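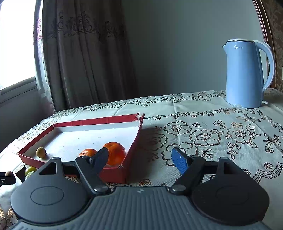

홈 게시판 자료실 질문답변 로그인
읽는 시간 4분

손그리퍼 수집 규칙, 다들 어디까지 지키세요?

귤박사아님
저희 팀은 가정집 돌면서 과일 집는 동작을 모으는데요, 이번에 Birano 쪽에서 작업 지침 초안이 내려왔어요. 읽다가 좀 막혀서 올려봅니다. 제일 걸리는 게 3항이에요. "작업대 위에는 대상물과 용기만 둔다." 근데 가정집 식탁에 전기주전자 하나 없는 집이 어디 있나요ㅠㅠ 상자 뚜껑에 귤 담는 작업 하나 하자고 남의 집 살림을 다 치워야 하는지... 의견 부탁드려요.

느린손
저는 치우지 말자는 쪽입니다. 깨끗한 책상만 모은 데이터로 학습시켰다가 꽃무늬 식탁보 하나에 헤매는 걸 너무 많이 봤어요. 저희는 작년에 3,301건 모았는데 배경 정리는 일부러 안 했습니다.

Sistell유저
반대요! 배경은 그렇다 쳐도 주전자는 다른 문제예요. 전열기구는 무조건 치워야 합니다. 물이 들었는지 안 들었는지 매번 확인하는 사람 있어요? 저희는 손 닿는 거리에서 50cm 밖으로 빼는 게 규칙이고, 못 빼면 플러그라도 뽑습니다.

느린손
윗분 말씀은 인정. 제 얘기는 안전 말고 배경 얘기였어요. 초안이 그 둘을 한 줄에 묶어놔서 문제인 듯.

귤박사아님
아 맞네요, 항목을 나누자고 해야겠다. 하나만 더요! 용기 상태는 어떻게 보세요? 모서리가 찢어져서 바깥으로 젖혀진 종이 상자도 그냥 써도 되는지.

모퉁이
저는 바꿉니다. 덜렁거리는 종이에 손가락 끝이 걸리면 그 회차는 버려야 돼요. Chaturvedi 과제 때 1,183건 검수하면서 이걸로 진짜 많이 싸웠어요.

느린손
전 그것도 그냥 쓰는데요ㅎㅎ 대신 메모란에 "용기 파손"이라고 꼭 적어요. 나중에 걸러낼 수만 있으면 되죠.

모퉁이
메모를 다들 적으면 저도 찬성이죠. 안 적으니까 그렇지...

Sistell유저
패드 점검도 넣어주세요. 저희는 12월부터 회차를 최대 42번까지만 돌리고 양쪽 패드를 닦아요. 귤껍질 기름이 은근히 묻습니다. 좌우 패드 종류가 다르면 그것도 기록하고요.

귤박사아님
오 패드는 생각도 못 했어요. 정리해서 Josée Bouchard 님께 보내볼게요, 초안 담당이시라. 답 오면 여기 댓글로 달겠습니다!

모퉁이
보내실 때 과일 크기도 물어봐주세요. 큰 귤이랑 용안만 한 걸 같은 작업명으로 묶어도 되는지 초안에 없더라고요. Mindard 양식에는 칸이 따로 있어요.

귤박사아님
넵 추가했어요. 지금 메일 쓰는 중입니다.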